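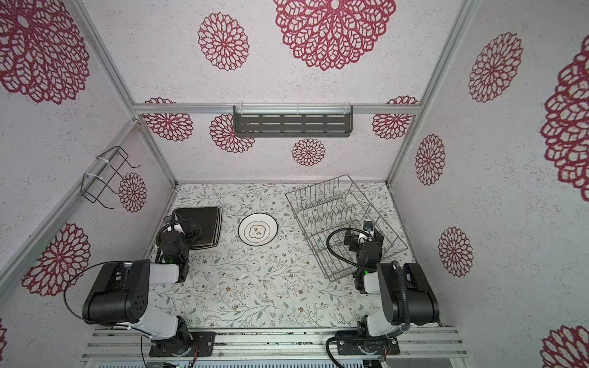
Figure 1. Work cell with two arms mounted along the front rail.

4.2 Price response to supplier announcements

We next look at how share prices moved when listed suppliers of automation parts issued unscheduled trading updates. The sample covers 174 updates from 29 firms on the Gravska exchange. For each one we take the closing price on the day before the update and compare it with the close two sessions later, net of the change in the exchange's main index.

Negative updates were followed by larger moves than positive ones. The gap is widest among firms with low daily turnover, where a few sell orders can shift the price a long way. Prudura shows this most clearly: its shares fell after each of its negative updates and had regained only part of the loss by the end of the window. Khumalo, which trades in much higher volume, moved little in either direction.
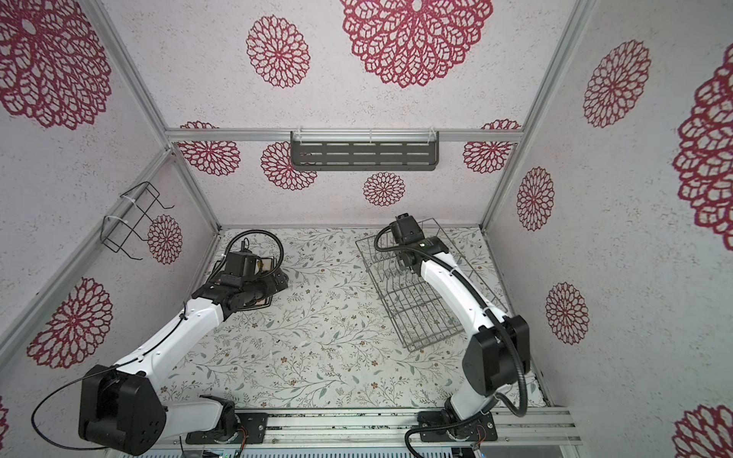 Figure 2. Two robot arms on an aluminum rail inside a white-walled enclosure.

Timing also matters. We count 31 updates released after the close. In these cases most of the move came at the next opening price, and trading during the rest of the session added little. Updates released before noon were absorbed more slowly – often over the full window.

Firms with a second listing in Hiturville were tested separately. Their results have the same sign, but the differences are smaller and we do not rely on them in Section 5. Dropping the September updates, when index swings were unusually large, leaves the main estimates almost unchanged.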